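Dec 25, 2022 - bench notes, Dernley room

In on a holiday, building heating on low, coat on till lunch. Dayana and Orlando here as well. Aim: finish the microwave set so Eusebio can start training on it when he's back. Fridge set and drawer set are already with him.

Counts first so I don't lose them. Total wanted for microwave: 1008 demos. Had 792 on the drive at last check, added 216 today, so done on paper. 54 of todays flagged by the tracking check, mostly marker lost when the wrist turns in towards the door. Will look at them by hand before binning any. Maribel thinks half can be saved with a shorter clip. We'll see.

Splitting the job the way Brayan suggested in September: open door, put in, close door, take out. Each its own clip. Long clips were a mess, everyone paused in differnt places and the policy learned the pauses.

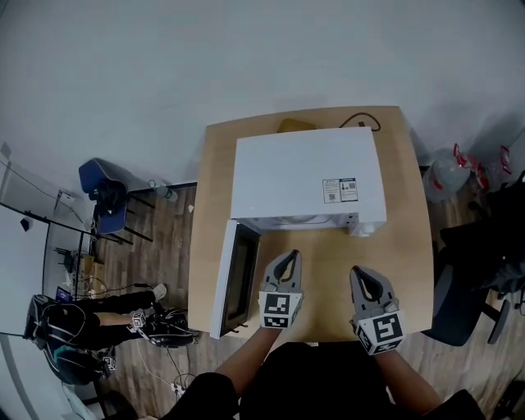 Microwave on the table, door open, both grippers up at the front.

Notes on the door. Pulling it is fine. Last bit of the close is the hard part - needs a proper shove, and a policy trained on gentle closes stops with the door resting on the catch. Asked everyone to push till it clicks. The old clips from before that rule should be kept apart, folder named soft_close, do NOT mix.

Two hands or one? One is enough for opening. For the put-in step the left wants to hover near the door and do nothing much, and I'm not sure that helps. Orlando does it one way, Dayana the other. Need to pick. My vote is left hand parked.

Last real run on the arm, old Osman checkpoint: 11 tries at the full chore, opened the door every time, cup in on most, shut it properly twice. Buttons not attempted. So can it heat up your dinner - no. Can it open a door and wait for you, yes. Gavance keep asking for a kitchen demo and I'd rather show them opening and closing done well than the whole thing done badly.

Speed still poor too. Person takes a few seconds, arm takes almost a minute, most of it dithering before contact.

To do
- hand check the 54
- write the click rule on the wall sheet
- ask Brasgate about the spare finger pads, second email
- move table a bit so the door swing doesnt hide the left marker
- Eusebio: retrain on new closes only, compare with Osman

Backup running to the second drive, leaving it on overnight.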